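Ticket 981 - Shared table left with food on it, mat marked and smelly
Site: Brulledley, first floor shared room
Raised by: Senga MacLeish
Opened: 23 November 2024
Priority: normal (raised to high by BK, see below)
Status: resolved, one bit outstanding

SM, 09.10
Hi, can someone look at the pale wood table with the white legs please. Lunch stuff left out on it, shellfish mostly, on the big grey desk mat. Room is booked from 11 for the Niven lot and I can't put people in there as is. Also the mat has gone greasy, or it was last time this happened in August, and the wipes from the cupboard didn't shift it then. Not sure what we're meant to use on it. Cables on the back edge too so I don't want to go sloshing water about.

BK (Bình Khổng, facilities desk), 09.22
Picked up. Can you tell me what's food, what's packaging, what's ours. Don't bin any crockery til we know. Photo if poss.

SM, 09.31
Attached.

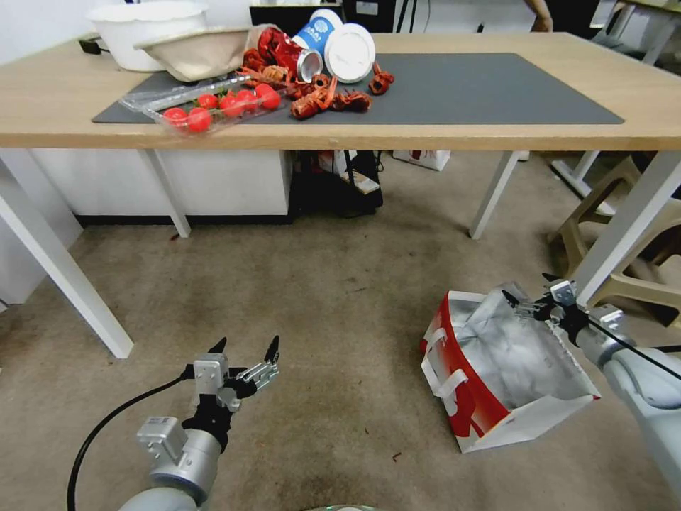
The mat is one of the Modby ones, the large size, so it's not cheap and I'd rather clean it than order another. Crayfish is the main problem, bits of shell and claw all over the middle, and one piece gone off on its own past the lid of the paper cup. Tomatoes are in their own clear box near the front so they're probably fine to move as they are. The tan bowl is lying on its side by the white one, don't know if that's ours or throwaway. White one I think is the washing up basin from the kitchenette but Birutė would know.

BK, 09.38
Ok thanks. Raised to high because of the 11 o'clock. Do in this order pls:
1. Cable at the back left, trace it to the plug and switch off at the wall. Do this first.
2. Shellfish into a bag, double it, tie it, straight down to the outside food bin. NOT the kitchenette bin.
3. Cup, lid, can. Tip out anything left in them over the sink. Can to recycling, cup to general.
4. Tomatoes, fridge, with a name on.
5. Then we look at the mat.
Gloves under the sink. Claws are sharp.

SM, 09.44
No gloves under the sink. Box is there, box is empty.

BK, 09.46
Sorry. Try the first aid cupboard, should be a box of 200 on the lower shelf. Have put gloves on the order.

SM, 09.52
Got them. Refugio is up here now and says hang on, he thinks the food might be wanted?? Apparently there was meant to be a lunch for the Nosine people and it got moved. Does anyone know how long it's been out. I don't.

BK, 09.55
Asking Markos, he did the food order.

Markos Papadakis, 10.03
Mine yes, sorry all. Fetched it early and then the booking got shifted. Tomatoes I'd like to keep. Don't eat the crayfish, I can't swear to when it came out of the fridge and I'm not having anyone poorly over it. White basin is from the kitchenette, I took it for the shells. The tan bowl came with the food I think? chuck it if it's grubby.

BK, 10.05
Right, bin it all bar the tomatoes. Refugio are you still there, mind the cable at the back.
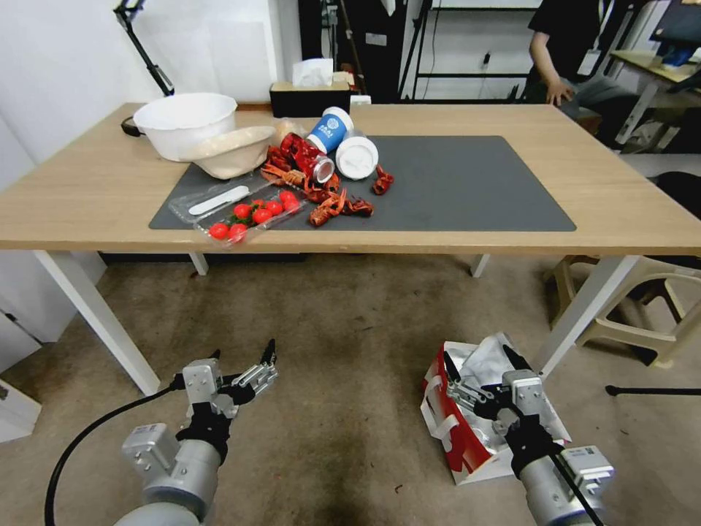
Refugio Zepeda, 10.09
Still here. I can start whenever, just need to know what's going on the mat after, as Senga says the wipes didn't work. I tried washing up liquid on the one downstairs and it came up ok but left a tide mark where I'd stopped. Should of done the whole thing in one go.

BK, 10.14
Yes do the whole mat in one go, that's the trick with those. Take it off the table completely. Warm water, 70 ml of the citrus degreaser to a full bucket, soft cloth not the green scourer. Green side takes the colour out. Both sides, rinse, dry with a towel and then hang it over the rail in the corridor. Keep the tissues clear of it, they go to pulp. Wipe the bare table with a damp cloth and dry straight off, don't leave it to drip, the edge swells.

RZ, 10.16
No degreaser in the cupboard. There's a bottle of something with no label.

BK, 10.17
DON'T use that.

BK, 10.18
Birutė has the key to the cleaning store, ring her.

Birutė Vasiliauskas, 10.24
On my way up with it. And the basin is mine, kitchenette one, it does not go in the dishwasher, it warps. Wash by hand. I'll take the bottle with no label away too. Can I ask that people stop borrowing the basin for food, we've only the one.

SM, 10.26
Markos says the recharge goes on his code.

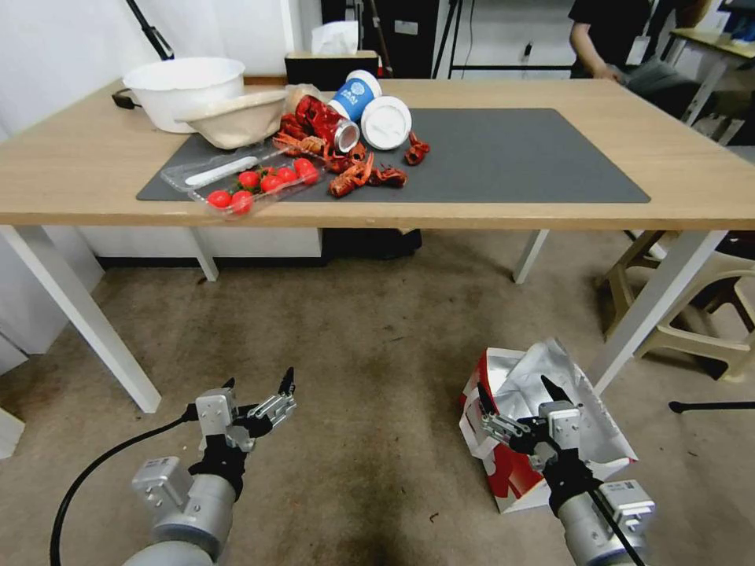 Table at Brulledley before clearing: crayfish and red can on the mat, tomatoes in the clear box, basin at the back.

BK, 10.27
Ta. Added.

RZ, 10.41
Update. Cable off at the wall. Crayfish double bagged and down to the outside bin. Can emptied into the sink, recycling. Cup and lid gone, other packaging gone. Tan bowl was grubby, gone. Tomatoes in fridge, second shelf, marked MARKOS. Mat is off.

RZ, 10.52
Mat washed. Came up well. Slight mark still, near one corner, you'd have to know it was there. Smell mostly gone but not all, window's open. Table wiped and dried. Basin washed by hand, back with Birutė.

SM, 10.55
Room looks fine. Niven lot can go in without the mat, they won't miss it. Still a whiff if you stand by the window, which is odd, you'd think that'd be the best spot. Bag in the bin right underneath?

BK, 10.58
Yes, that'll be it, bin's below that window. Shut the window, open the door instead. Will ask for the bin to be moved along a bit.

SM, 11.40
Better with the door open. Thanks both.

BK, 14.05
Mat dry after 90 minutes on the rail, put back flat. Remaining mark - gave it a second go with neat degreaser on a cotton bud, rinsed, gone. Cable back on at the wall.
Parts used: gloves, degreaser. Time recharged to Markos, agreed with him by phone.
Outstanding: bin under the window. Passed to grounds, no date yet.
Closing this apart from the bin. Reopen if the smell comes back.

MP, 14.20
Someone's eaten two of my tomatoes.

BK, 14.22
Separate ticket please.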